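Hand-held gripper demos for sorting clothes: short clips or one long run?

Home robotics help > Teaching and demonstration

Posted by heapsorter
Saturday, 14 replies hidden, 2 shown

I'm trying to teach an arm to pull single garments out of a mixed heap on a bed and lay them to one side. The arm is a second-hand Kasprzak with a two-finger gripper. I don't have the arm set up in the bedroom, so I'm recording with a matching hand-held gripper that has its own wide camera on top. I squeeze the handle, pick the garment, put it down, and the software works out the path from the video afterwards.

So far I have 40 recordings. Each one is a whole heap from start to finish, so they are long, and a lot of the time in them is me deciding what to pick next or shaking my hand out. I trained on those over a couple of nights. The arm goes to the heap and closes its fingers, but it often closes on two layers, or on nothing, and it hovers a lot before it commits.

What I would like to know:

Should I cut each long recording into one clip per garment, or record again from scratch?

Does it matter that I pick in whatever order I fancy?

I also tried driving the arm by remote control from a game pad for a few picks on a table. It was very slow and I kept overshooting on cloth. Is it worth adding those in, or will they just confuse it?

The lighting is daylight from a window at the head end and I can't do much about that. The software is the standard Arkside package with the default settings, apart from the image size, which I set to 264 because the full size ran out of memory.

Posted by pranemstead_bench

Cut them up. One pick and one place per clip. You don't need to record again unless the tracking failed in the long ones, and the package will tell you that when you process them. Look for jumps in the path and throw those parts away.

The hovering is very likely coming from your thinking time. If you stand over the heap deciding, the arm learns to stand over the heap. It has no way of knowing that you were choosing. Start each clip when your hand sets off towards the garment and end it when the fingers have opened and moved clear.

I would leave the game pad ones out for now. They move at a different speed and the pauses are in odd places. Remote control is fine for jobs where you need to feel your way in with the real arm, but for cloth I have always done better with the tool in my hand.

Order does matter a bit. Pick from the top and from the near side first, every time, and it will settle down.

Posted by jerside_folding

I agree with the above about cutting, though I would record a fresh set as well, as the way you approach the cloth matters more than the length of the clip. We have been doing beds and sofas at Jerside through the spring and most of our early recordings were no use for this reason. We came straight down on the middle of a garment. With a flat pair of fingers that gets you two layers or a slippery fold, exactly as you describe.

What we do now, in order:

1. Make the heap properly mixed before you begin. Shirts, knits and dark trousers together, some folded over each other, a few hanging off the side. If you only ever record tidy heaps it will only cope with tidy heaps. Leave the bedding as it is, patterns and all.

2. Check the camera before the first pick. Wipe it, then look at a few seconds of video. You want both fingertips in view and plenty of the room behind them. A bare wall on its own gives the tracking very little to hold on to, so don't turn the gripper to face one while you are moving.

3. Go in at an edge. Find a hem, a cuff or a collar and bring the tips to it low and nearly closed, then open them, slide one either side of the cloth and squeeze. The shot underneath has the tips against the cloth just below the hem of the grey shirt, with the mixed part of the heap over to the right. 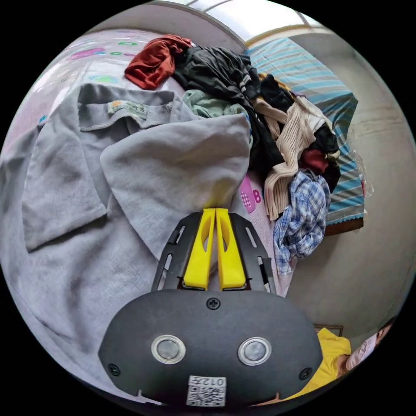 4. Lift, wait, then move. Go straight up until the garment hangs free, hold still for 2 seconds, and only then carry it across. The wait is deliberate and should be in every clip. If something else comes up with it, lower it, open the fingers and try again. Keep a few of those retries in the set. Don't keep the ones where you used your other hand to help.

5. Put it down from the same height each time. Open the fingers fully and back away along the line you came in on. People tend to flick the tool sideways at the end and the arm will copy that, and on a real arm it drags the garment off the pile.

6. Change the heap every 14 clips. We used to do it when we got bored, and the sets were lopsided. Swap some garments, turn the others over, and start from a different side of the bed.

On the window, I wouldn't worry. Fix the exposure if your camera lets you and record at more than one time of day. Ours copes with a bright window better than it copes with a lamp behind the person holding the tool.

264 is all right for picking shirts. You may have trouble with socks and thin straps at that size. If you do, crop in towards the fingertips before you shrink the picture, and keep the crop the same when you run the arm.

One place I differ from the first reply is remote control. I would use it at the end, when the arm mostly works. Let it run, and when it is about to grab two layers, take over, back it off and bring it in at the hem yourself. A small number of those corrections helped us more than another afternoon of hand-held clips. Save them in a separate folder so you can train with and without them.

Comment from heapsorter

Thanks both. I have cut the old ones up and lost nine of them to bad tracking, all from when I was leaning over the far side. The hovering is a good deal shorter already. Still getting double layers, so I'll record a new set going in at the hems and leave the game pad until after that. Does the wait after lifting need to be exact, or is near enough all right?

Comment from jerside_folding

Near enough is fine. Count it in your head.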